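Chat button shows us as online after closing time, and messages go to the wrong person

Posted by Jovita Xolalpa in Store add-ons

I run a small home goods store on Akari and installed the Litham chat button in May. It works fine on the product pages, but I have two problems with it.

First, the hours. We close at 5:30 p.m. and I entered that in the schedule for both of our agents. The button still says "We're online" until late in the evening. People write, get no reply, and then send an angry email the next morning.

Second, I have one agent for shelving and storage and one for everything else. I assigned the storage category to the first agent, but almost 50 messages so far have gone to the second one, including ones sent from storage product pages. The page name does arrive correctly in the message text, so the add-on knows where the customer is.

I have cleared the store cache and reinstalled once. Version is 2.9 if that matters. I am not a developer, so please keep it simple. 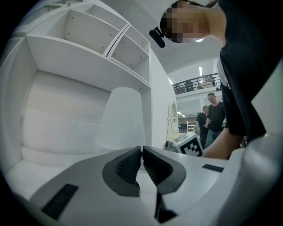

One more detail that may help. If I open the store in a private window, the button shows the right agent the first time I load a storage page. When I go to another category and come back, it switches to the second agent and stays that way until I close the window. The hours are wrong in both kinds of window.

Thanks for any ideas.

Sarita Pandey
3 found this helpful

Did you try turning the add-on off and on again? Mine did something like this and it went away on its own. I use Bravo now though, so I can't check the settings for you.

Octavio Gaete
Marked as solution

These are two separate things.

The hours come from the time zone. Litham doesn't use the time zone of your store. It has its own setting, and on a new install it is set to UTC. Go to Add-ons, open Litham, then General, and scroll down past the button colors. The field is called Schedule zone. Pick your city and save. Then open each agent and save those too, even if you change nothing. The agent schedules keep the old zone until they are saved again. I lost an entire Friday on that part.

The wrong agent is caused by the setting "Remember last agent". It is meant for customers who come back in the middle of a conversation. The trouble is that it stores whichever agent was shown last, even if the customer never clicked the button. So someone lands on your home page, gets the general agent, goes on to a storage page and still sees the general agent. You can turn it off under Routing. If you want to keep it, change the option below it from "On view" to "On message". Then it only remembers an agent the customer has written to.

Also check the order of your agents in the list. If an agent has no category assigned, the add-on treats that agent as a match for every page, and the first match in the list wins. Put the one with the storage category on top and the general one at the bottom.

After that, test in a new private window. Your normal browser will hold on to the old agent for a while – I think 35 days by default – unless you delete the cookies for your store.

Comment by Jovita Xolalpa
The time zone was it. It was set to UTC and I never saw that field because it is so far down. The offline message now comes up at 5:30 like it should. I changed the other option to "On message" and moved the storage agent to the top. So far the test messages are going to the right phone.

Comment by Octavio Gaete
Good. If you add a third agent later, look at the order again. New ones are placed at the top.

Benjamín Zúñiga

Octavio's answer covers it. I would only add that if you use the Pisgate theme, there is a second copy of the chat button built into the theme footer. It has its own hours and ignores everything you set in the add-on. You can tell because the button sits slightly higher on phones than on a computer. Turn it off under Theme, Footer, Contact widgets, and leave the one from the add-on.

The offline text is also worth changing. The default just says "Offline", and people write anyway and expect an answer. I put in the hour we open and the email address, and the complaints mostly stopped.

Comment by Catalina Henríquez
Does the offline text work in more than one language? My store is in Spanish and English and I only see one box for it.

Comment by Benjamín Zúñiga
Yes, but you have to switch the language at the top right of the admin first and then open the agent again. The box looks the same, but it saves separately for each language.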